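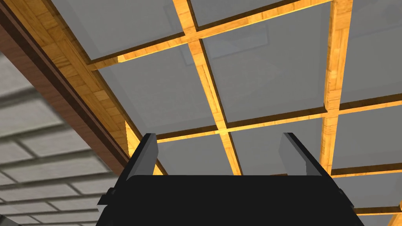
Kassettendecke von unten, honigfarbene Balken, graue Felder

20. Februar 2020, Werkstatt, Lasurversuche für Evness

Ziel ist weiterhin ein warmer Honigton auf Fichte, der neben einem kühlen Grau nicht ins Orange kippt. Beim letzten Durchgang war das auf den Musterleisten genau das Problem: allein betrachtet gut, neben der grauen Platte auf einmal viel zu rot. Deshalb heute alle Muster gleich mit grauem Gegenstück ausgelegt und erst dann beurteilt.

Material: Fichte aus der neuen Lieferung von Poon, gehobelt, Körnung 150 von Hand nachgeschliffen. Holzfeuchte beim Auspacken 13 Prozent, das ist mir für innen zu viel. Die Leisten haben deshalb im Nebenraum auf Stapelhölzern gelegen und sind jetzt so weit runter, dass ich damit arbeiten kann. Die Balkenware selbst liegt noch eingepackt. Bitte aufmachen und stapeln, bevor jemand zuschneidet.

Angesetzt wurden eine Reihe mit Condia (wässrige Lasur) und eine mit Skoma (Öl, pigmentiert). Bei Condia 50 g Farbpaste auf 1.000 g Grundlasur, gut durchgerührt, durch das feine Sieb gegossen. Im Sieb blieben ein paar Krümel hängen, vermutlich vom Deckelrand der alten Dose. Skoma unverdünnt aus dem Gebinde, mit dem Lappen aufgetragen und nach einer Viertelstunde abgenommen.

Condia: erste Schicht zieht ungleichmäßig ein. Frühholz wird deutlich dunkler als Spätholz, das Maserbild kehrt sich dadurch fast um. Aus der Nähe unschön, aus drei Metern kaum zu sehen. Nach dem Zwischenschliff und der zweiten Schicht ruhiger. An den Kanten aufpassen, dort sammelt sich die Lasur und bildet eine dunkle Linie. Mit dem trockenen Pinsel hinterhergehen hilft, wenn man es sofort macht. Nach ein paar Minuten reißt man nur noch Streifen hinein. Ton nach zwei Schichten: gelblich warm, noch etwas blass.

Skoma: von Anfang an gleichmäßiger, feuert die Maserung stärker an. Riecht kräftig, Fenster auf. Der Ton ist schöner, aber bei Lampenlicht schon nahe an dem, was Evness beim letzten Mal abgelehnt hat. Außerdem dunkelt Fichte unter Öl nach, damit wären wir in ein paar Jahren sicher beim Orange. Ein weißes Pigment im Öl könnte das bremsen. Habe ein Muster damit angelegt, Ergebnis noch offen, es klebt heute Nachmittag noch leicht.

Zum Licht: Unter den Leuchten über der Hobelbank wirken alle Muster kälter als am Fenster. Eine Decke bekommt aber fast nur Licht von unten und von der Seite, zurückgeworfen vom Boden. Flach auf dem Tisch beurteilen bringt darum wenig. Hiu-tung Pan hat vorgeschlagen, die Leisten kopfüber an eine Latte zu klemmen und über Kopfhöhe zu hängen. Gemacht, Unterschied ist groß. Die Unterseiten sind dort rund 2 Stufen dunkler als auf dem Tisch (nach unserem alten Farbfächer, also nur grob). Das blasse Condia-Muster sieht hängend plötzlich richtig aus, Skoma zu schwer. Ich würde nach heutigem Stand mit Condia weitergehen und den Ton nicht weiter anheben.

Noch zu den Fugen zwischen Balken und Platte. Bei der gehängten Probe sieht man von unten jeden hellen Holzstreifen, der nach dem Schwinden aus der Fuge kommt. Die Balken müssen also vor der Montage ringsum lasiert werden, auch dort, wo später die Platte aufliegt. Im Angebot steht nur Sichtflächen. Muss mit Evness besprochen werden, der Mehraufwand ist nicht riesig, aber es braucht Platz zum Wenden und Trocknen, und der Trockenwagen ist bis auf Weiteres mit den Türblättern belegt.

Bei den Platten bleibt es beim matten Grau. Glanz auf der Fläche wäre von unten störend, jede Welle in der Platte würde man sehen. Das Probestück mit seidenmattem Lack habe ich aussortiert, kann für Schablonen verwendet werden.

Offen:
Kantenmuster mit Condia, Kante leicht gerundet und zum Vergleich nur gebrochen
Skoma mit weißem Pigment morgen noch einmal prüfen, ob es durchgetrocknet ist
Lichtprobe: ein Streifen von jedem Muster halb abgedeckt ins Südfenster, bis September hängen lassen
Bei Poon wegen der Feuchte nachfragen, die Messwerte liegen im Ordner
Sieb reinigen, alte Condia-Dose entsorgen

Muster sind auf der Rückseite mit Bleistift beschriftet. Nicht mit Filzstift, der schlägt durch die Lasur. Öllappen liegen ausgebreitet draußen auf dem Gitter, bitte nicht zusammenknüllen und nicht in den Eimer werfen.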